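Home Course Info Schedule Handouts Lab Booking Contact

Teaching Robots by Hand: Notes for Session 6
Reviewing a demonstration kit before you buy one

OK, so last session was all theory and I promised you something you could put your hands on. These notes go with the Lakeo handheld kit, the one I've been asking you all to sign up for. I'm writing them up the way I'd talk them through, so they wander a bit. The reading is the same as on the schedule. Bring your own notes from session 4, you'll want the part on grip types.

A reminder of why a kit like this exists at all. If you want a robot arm to learn a job from people, you need recordings of people doing the job. You can drive the real arm around with a joystick, and some of you did that in the first lab and hated it. Or you can take the gripper off the arm, so to speak, and give it to the person. They do the job with the robot's fingers instead of their own. Whatever they manage to do, an arm with the same fingers has at least some chance of doing too. That's the whole pitch, and Lakeo sells it in a case with two handheld units, cables, spare finger pads and a year of the recording software.

We compared it with the kit from Aguirre, which the Wornbridge lab has had for longer than we've had ours. More on that further down. I'm not getting anything from either company, by the way (I did get a tote bag).

Setting up the task

Pick something boring. I mean it! Every group wants to fold shirts or make coffee in week one, and every group comes back with a pile of recordings they can't use. We went with paper cups on a small table, a wire holder with two places in it, one stack. Take a cup, put a cup. You'd be amazed how much there is to say about it.

Cups are a good test for a kit because they punish you for squeezing. The gripper fingers don't feel what your fingertips feel. You get a bit of push back through the handle and after that you're relying on your eyes. Squeeze too hard and the rim goes oval, and an oval rim will not go over a round one no matter how politely you ask it to. Squeeze too little and the cup swings around in the fingers as soon as you lift it.

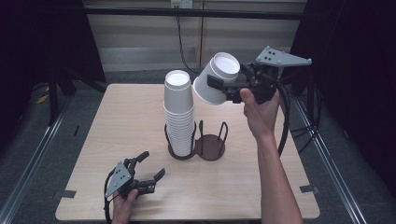
The thing I'd like you to write down first is which hand does what. Two units means two choices at every moment, and if one person always reaches for the stack with the right and the next person always uses the left, the software records both and doesn't complain. Your model will complain later. Agree on it before you start, write it on the sheet, and stick to it even when it feels silly. A hand with no job still needs a resting place, so agree on that too. I tell people to hold the spare unit low and open, near the front of the table, and leave it there.

Next, the cables. The Lakeo units are wired, and this is the complaint I hear most. I was grumpy about it too for the first day or so. You learn to let the cable fall on the outside of your arm and then you mostly forget about it, until you turn around to talk to somebody and tow the handle off the table. The upside is that you never charge anything. The Aguirre units run on batteries and are lovely for exactly as long as the batteries last, and I've had two afternoons at Wornbridge end early that way. If your project needs people to walk around a room, wired is probably wrong for you. For tabletop work I've come to prefer it.

Marking the table

Use tape. Small bits are fine. What you want is to be able to put things back where they were after a coffee break, and also to be able to move them on purpose. Those are two different needs and people mix them up. If the holder sits in exactly the same spot for every recording, you end up with a robot that can take a cup from exactly that spot. So you want variety, but you want to know what the variety was. My habit is to shift the holder a hand's width or so between batches, turn it a little, and write it down.

The same goes for the height of the stack. A tall stack and a short stack are different jobs for your wrist. With a tall one you're coming in from high up and tipping the cup to clear the top, and your elbow ends up somewhere strange. With a short one you're reaching down and the wire of the holder gets in the way. Record both, and the ones in the middle. My first project skipped the middle and it showed.

How many recordings?

Everybody asks, so here are ours. In July we recorded 93 runs over two days with students who had never held the kit before. We kept 70 of them. The ones we threw out were mostly dropped cups where the person then fixed it with a bare hand, which the recording can't make sense of. A few were people stopping halfway to ask me a question — please finish the run first and ask me after.

Don't throw out the clumsy ones, though. A run where the cup slips and the person catches it with the gripper and carries on is worth a lot. It shows the robot how to get out of trouble. I keep a separate folder for those and I'm a bit greedy about it.

Looking at it from the gripper

Each Lakeo unit records its own close view, looking out past the fingers. I'd like you to spend real time with that footage before you record anything serious. It's a strange way to see a job. The stack you thought of as a small thing on a table now fills most of the view, and the far end of the table is right there behind it, and so is whatever you left lying in the room.
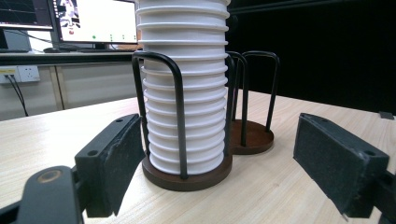
So check your background. A screen that's on, a curtain that moves when the door opens, a coat on a chair: all of it goes into the recording, and if it's in every recording the model may decide that it matters. I don't say strip the room bare. A bit of ordinary mess is good, I'd much sooner have a robot that has seen some mess. But vary it. Turn the table, or swing your own position around a quarter turn between batches, so the same corner of the room isn't always behind the same cup.

Then check the pads. These are the part that wears, and the part Lakeo charges too much for. Before each batch I look for corners lifting, I rub them with a thumb, and I close the fingers on a sheet of paper and give it a gentle tug. If it slides out on one side and not the other, the pads aren't meeting squarely. Loosen, line up, tighten. It takes a minute and it saves you an afternoon.

And practice the approach. Come in with the fingers open wide, get the thing you want sitting in the gap, and only then close. New people tend to close while they're still moving, like a person snatching a cookie, and the stack gets bumped. Slow down at the end. You can be as quick as you like on the way there.

What I'd tell a buyer

My review, for what it's worth. The Lakeo kit is sturdy, it's quick to learn, and the two handles match each other well, so you don't get a good one and a bad one. Most students were making usable recordings inside their first hour. The software is plain and does its job. I'd like a better way to tag runs (right now you type a note after each one, and people get lazy). Replacement pads come slowly. The handle is a bit big for small hands, and I've raised that with them more than once.

Aguirre's has the nicer grip, and its software will sort your runs for you. It's also fussier to set up, and when it loses track of where a handle is, it doesn't always say so. We lost a full morning at Darnside to that one. For a research group with a patient person in it, fine. For a class, where a new pair of hands shows up every twenty minutes, I'd go with Lakeo.

If you can, borrow before buying. Do your own boring task on it for a full day, with someone who has never used it, and keep your mouth shut while they work. Watch where they put the cable and how they stand after lunch.

For next time

Sign up for a slot in pairs. One of you records, the other keeps the sheet, then swap. Bring home your two best runs and your two worst, and write half a page on what's different about your wrist in each. Look at the close view before you answer. Groups working at Darnside should book the table as well as the kit, they're on separate sheets and I can't fix that for you on the day.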